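Urnimik project, student robotics club
Day two of cloth folding, all on the small table. Thread. 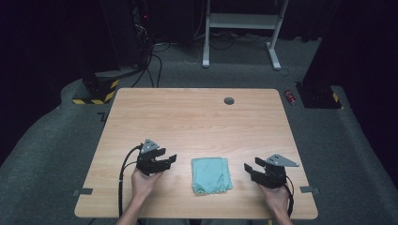
STUDENT PROJECTS / CLOTH HANDLING

Task for this term: fold a cloth using only the two hand-held grippers. No fingers on the fabric. Siu-fong Hsueh wrote the rules and she's strict about that one.

Each of us does 20 folds, then swaps. Drita Nedeljković got through hers before lunch. I'm on 22 because two of mine had to be done again.

The first fold is fine. The second is where the corners slip — you have to pinch further in than feels right.

Feng-yi Lo thinks we close the jaws too fast. Tried it slower this afternoon and got a straighter edge, but it takes ages.

Still to sort: a name for each run, and where the spare cloths are kept. Shuk-fan Lam has a list started.

Towels next, which are thicker. We did them badly in August and I'd like another go.

If you're in the club and haven't had a turn, message Drita for a slot.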